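School bag collection opens again at Wallholm

Families in Wallholm can hand in used school bags from this week, as the town's bag exchange starts its spring round. Navy rucksacks are wanted most of all, as both local primaries ask for that colour. 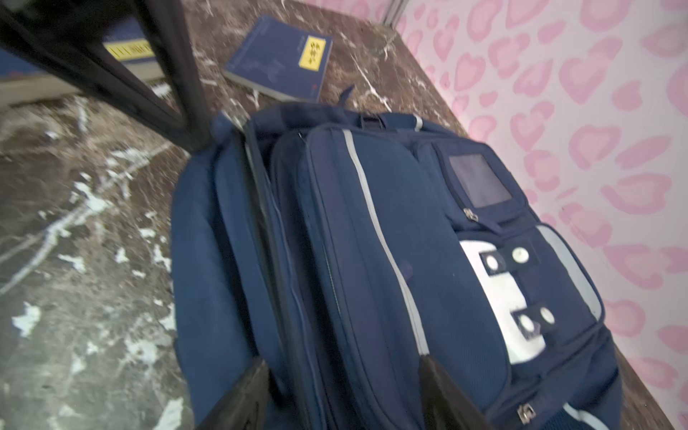
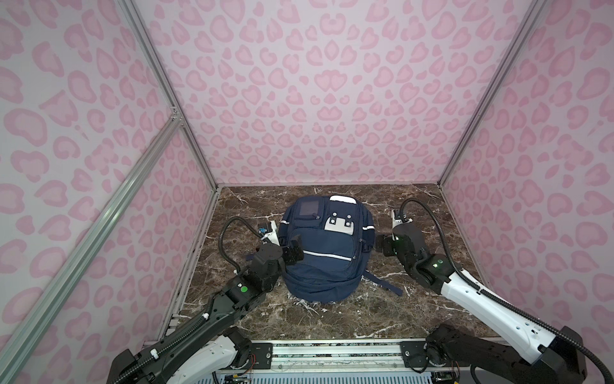
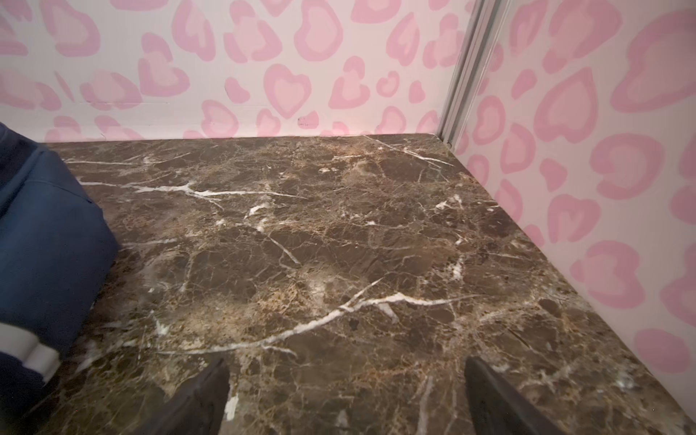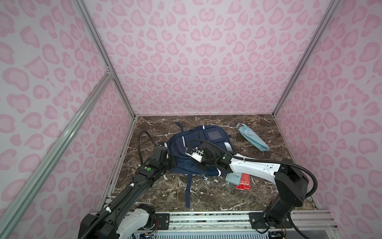

The navy backpack, seen in the first, second and last pictures, has several zipped compartments and a clear pocket near the top.

Wallholm - Thursday, January 8, 2004

The exchange took in 127 bags during its first round in November and passed all but a handful on to children at the two primary schools and at the middle school in Feturau. Demand was higher than supply, and 50 families are still on the waiting list.

Negin Jafarzadeh, who runs the exchange, said the shortage was worst among younger pupils. "Parents of older children tend to keep a bag going until it falls apart," she said. "With the small ones they want something with a proper name pocket and reflective strips, and those go the same morning they come in."

Bags should be empty when they are handed over. Jafarzadeh said the November round had produced a drawer full of rulers, keys and door passes, most of which have still not been claimed. Anyone who thinks they left something behind can ask at the desk until the end of the month.

Every bag is laid flat on its back and gone over before it is given out. Zips are run from end to end, the shoulder straps are pulled at the seams and the pockets are turned out. Bags with a broken main zip go to a repairer in Husar, who replaces it at cost. A missing zip pull or a loose bit of trim is mended on the spot.

Smaller items are welcome too - pencil cases, drawstring pouches and shoe bags in particular. They are given out with a backpack where possible. Lunch boxes and water bottles cannot be taken this time.

The exchange is paid for by a grant of 2098 from the district fund, most of which goes on zips, thread and washing. Jafarzadeh hopes to reach 180 bags before the round closes. A second collection point at Grotosari is planned if enough space can be found, but no opening date has been set.

Bags can be brought to the side entrance of the old post office on weekday afternoons between three and six. Please wash them first if the label allows it, and leave the straps let out to their full length. There is no need to book.

Families who want a bag should put their names down at the same desk, giving the child's school year and any colour rule the school has. There is no charge and no proof of income is asked for. Those already on the list from November keep their place and do not need to sign up again.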